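Debnath opens bookings for Fadeck, a two-handed practice bench for catering colleges and small kitchens

Places available from June, with set-up, lessons and a friendly voice on the phone included

Debnath is very pleased to announce that bookings are now open for Fadeck, our hire service for colleges, training kitchens and small food businesses that would like to try a pair of robotic hands without having to buy them first. We have been working towards this for a good long while, and it is lovely to be able to share it at last.

Fadeck comes as a complete bench: two arms, two hands, the control box and Gravach, our teaching software, which lets a tutor show the hands a task and then adjust it little by little on an ordinary laptop. Customers in the first round of bookings will have the bench for a full term, and two days of our trainers' time are part of the price. The hire fee is £600 a week, delivery and collection included, and there is no charge for the planning visit beforehand.

"I taught in college kitchens for years before I came to Debnath, and I remember very well how it felt to be handed a clever new machine with a thick manual and a cheery wave goodbye," said Iresha Hettiarachchi, who looks after Fadeck customers. "We wanted people to be able to ring up, have a proper chat and get going at their own pace, even if that means spending the whole first morning on one piece of crockery!"

The Gravach library has 207 short lessons at launch, of which 80 are meant for complete beginners. They can be taken in any order, and tutors are welcome to write their own and keep them for next year's group.

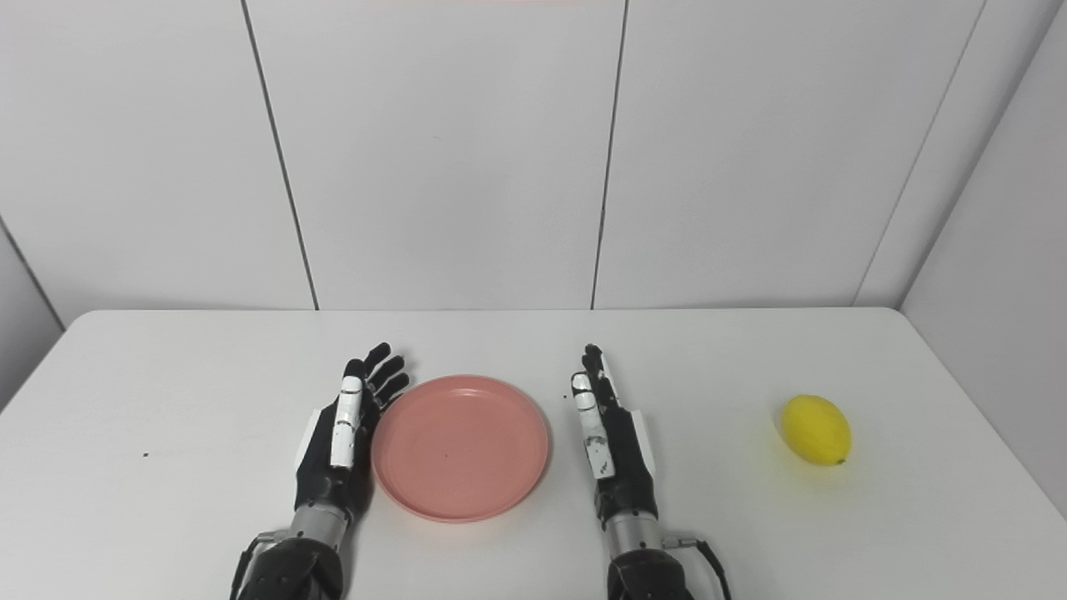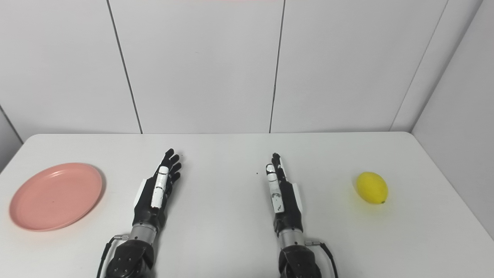
Fadeck lessons are built around everyday kitchen things, and we have tried hard to keep them simple to lay out between classes. A pink plate, a lemon and a clear white table make a perfectly good starting point, with the two hands reaching in from the same side and plenty of room for a tutor to move things about. Groups who feel ready for more can add the Fukness pack, a box of extra tableware and lesson cards that is hired separately.

Colleges and businesses wishing to book, or simply to ask a few questions over the phone, are warmly invited to contact the Fadeck desk at Debnath. Planning visits can be arranged for mornings or afternoons, and we are happy to talk to several departments at once if that makes life easier.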